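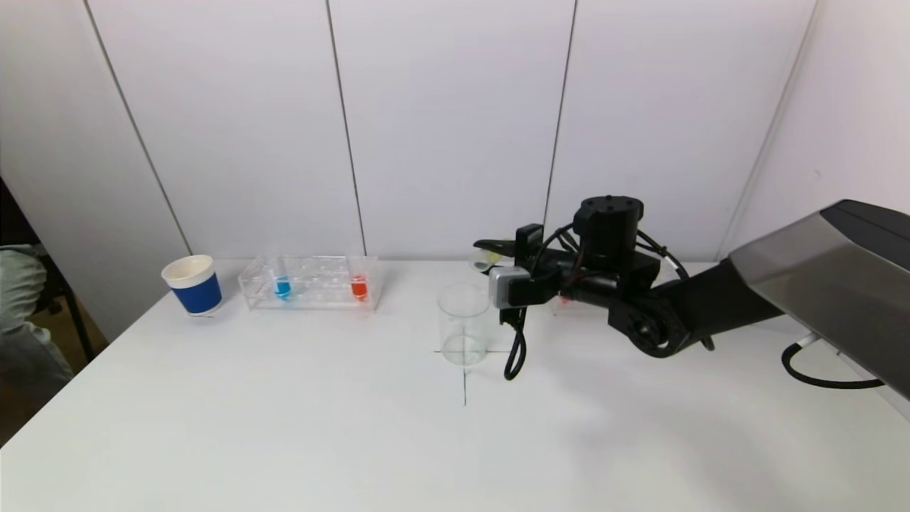 By Bleddyn Trevor

I met Nandi Zulu at her kitchen table in Greltmont, where she was already two coffees in and talking about sourdough (my favorite kind of person!). She baked 1708 loaves last year, all in one secondhand oven.

"I ruined the first 35," she told me. "Flat as shoes, every one."

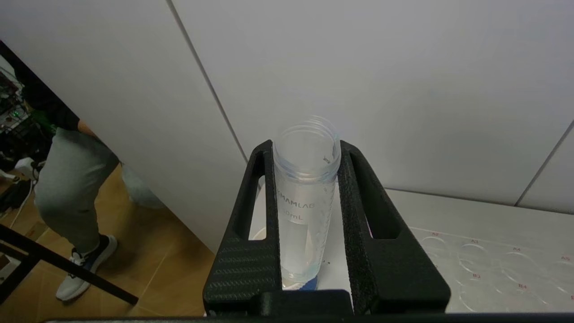
FOOD & HOME

I asked about the starter, which she calls Meredith. "I feed her before I feed me," she said, and then we got onto rye flour for a good long while.
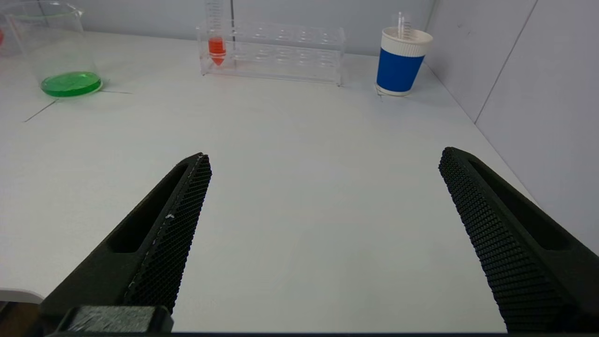

Selling at the Market

She took a stall in Grastitz last November and sold out by ten. "I went home and slept in my coat," she said.
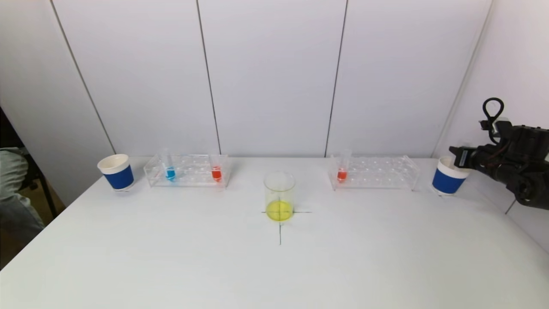 Bleddyn, ask her about the seeded one, wrote Skudari, it's gone every time I get there. So I did, and she's baking extra.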